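October
Wendell Ferreira

Re: [Vodness] flange coming up long on 5 mm plate

Hello Rezaul, and hello to everyone else who has been quietly following along,

Sorry for the slow reply. We've had the brake apart for a new back gauge belt and I've been living on toast. You wrote:

> Hi all, Rezaul Matubbar here, small shop out past Clullisum. We have 54
> brackets to do in 5 mm mild steel, single 90 degree bend, outside flange
> meant to be 129 mm. First three off the brake all came up long, the worst
> by nearly a millimetre. The angle is good. I took the bend allowance
> straight off the wall chart, which has never let me down on thinner stuff.
> Plate is from Bárány as usual. Do I fudge the flat pattern and keep going,
> or is there something I should be checking first? The customer is a lovely
> bloke but he does own a set of calipers.

First of all, well done for stopping at three. I once did an entire pallet of gate hinges before I put a tape on one, and my brother-in-law still has some of them holding up his tomatoes.

My money's on the die. Those wall charts are usually worked out for one particular opening, and if you've gone up a size for the heavier plate (as you should have!) your inside radius has gone up with it, and so has the amount you need to take off the blank. What opening are you on? We run a 40 mm vee for 5 mm plate on the old Voritz and get an inside radius a bit over 6, and I'd be surprised if your chart was drawn up with that in mind.
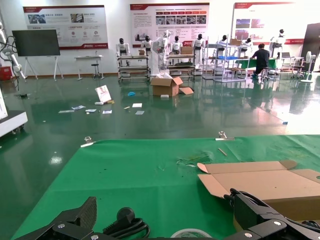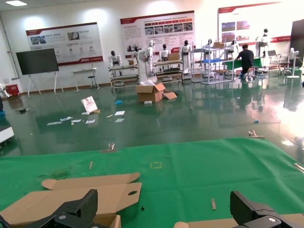
Bend deduction is easiest to pin down with a test strip, and I'd do that well before touching the flat pattern. Cut yourself a piece of the same plate, same grain direction as the brackets, and measure it properly with the calipers. Bend it once in the middle, measure both outside legs, add them together and take away the flat length. What's left over is your deduction for that plate in that die, and you can write it on the wall chart in texta. I find apprentices get muddled at this point, so I hand them a carton opened out flat, like the one in the second photo with its creased panels and the tabs along the top, and get them to fold it up and measure across the outside. Card is thin enough that the crease is as good as a line. Then I hand them the plate and ask where the line went, and off they go arguing about neutral axes until smoko.

One more thing while you've got the strip out. Check the back gauge at both ends. Ours was true on the left and drifting on the right for most of last winter, and because our parts were all short we kept bending them on the good side and never saw it. If your three brackets were long by different amounts, and it sounds as though they were, the deduction alone won't explain the spread.

As for the three you've already made, if the holes are going in after bending I'd just linish the flange back to 129 and say no more about it. If they're already punched, measure from the bend to the hole centres before you decide, as that's probably what he'll be checking.

Let us know what vee you're using and how the strip comes up. I've got our deductions for everything from 1.6 up to 8 mm in an exercise book somewhere and I'm happy to type them out if they'd be any use, though it might have to wait until the belt's on.

Cheers,
Wendell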